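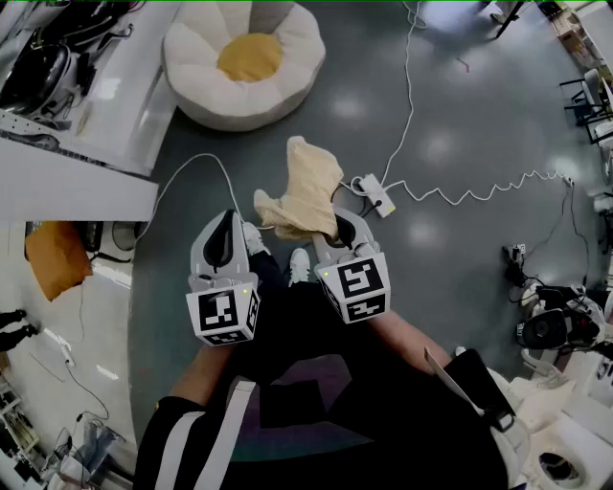
Zanlow Manipulation Group, Gripper Evaluation

Frequently asked questions: hand-held gripper trials
Last updated June 27, 2026

What is being compared?
Two finger pad sets for the hand-held grippers. The curved black pads are the current baseline. The flat pads, supplied by Camuson, are the candidate. The shells, cubes and firmware are identical in both sets.

Why is cloth in the object list?
Cloth shows differences that rigid parts hide. A pad that closes on a box without trouble may drop a single layer of fabric or pinch two layers when one was wanted. We use cut cloth with no hem, picked up from the floor and from a table.

What are the cubes under the grippers for?
Each cube carries fiducial markers on its faces. The tracking software uses them to recover the pose of the gripper. Keep the faces clean and do not cover them with tape or a sleeve. If a cube has been removed, rerun the calibration before recording.

Can I run a trial with one gripper?
Yes, for rigid objects. Cloth trials use both grippers, even if only one of them makes the first grasp. Select "bimanual" in the session menu.

How many grasps make up a full trial?
200 per pad set, split over at least 2 operators. Take a break every 30 minutes. Grip force drifts when the hand is tired, and the log does not correct for it.

What counts as a failed grasp?
A drop before the release point, or a grasp that needs a second closing. Slip without a drop is logged separately. Sugeng Saragih reviews disputed cases.

Does the floor surface matter?
It matters for cloth. Results from the speckled floor and from the table are reported in separate columns and should not be averaged.

Will the same pads be tested on an arm?
Yes. Arm trials on the Zosstead controller are planned for August. Meenakshi Kashyap is writing the test procedure.

Where do I report a worn pad?
Send the pad number and the last session name to Juwita Pangaribuan. Do not swap pads in the middle of a session.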